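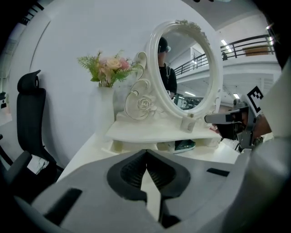
Sabine Engelhardt
Household Editor, Flevivness

How to Clean a Mirror Without Making It Worse

Most streaky mirrors are suffering from too much help. I say this as someone who once used almost 300 milliliters of cleaner on a bathroom cabinet and then blamed the lighting.

What you need
Two microfiber cloths, plain water, white vinegar, and a cotton pad with a little rubbing alcohol. Paper towels are fine if you enjoy lint.

Step 1. Dust the frame first, top to bottom. Do it afterward and the dust lands on your clean glass, and you get to start over.

Step 2. Dab hairspray and toothpaste spots with the alcohol pad. Give stubborn ones 20 seconds before you rub. Swearing is optional.

Step 3. Mix one part vinegar with four parts water. Dampen a cloth with it. Never spray the mirror itself, as the liquid runs behind the edge and eats the backing, which is how those black freckles get in.

Step 4. Wipe in overlapping rows from the top, then buff with the dry cloth.

Step 5. Look at it from the side. Whatever you find there, wipe it again with the dry cloth and no more vinegar.

If the mirror stands on a table, hold the base with your free hand while you buff.

Filed under: Glass, Bathroom, Small Defeats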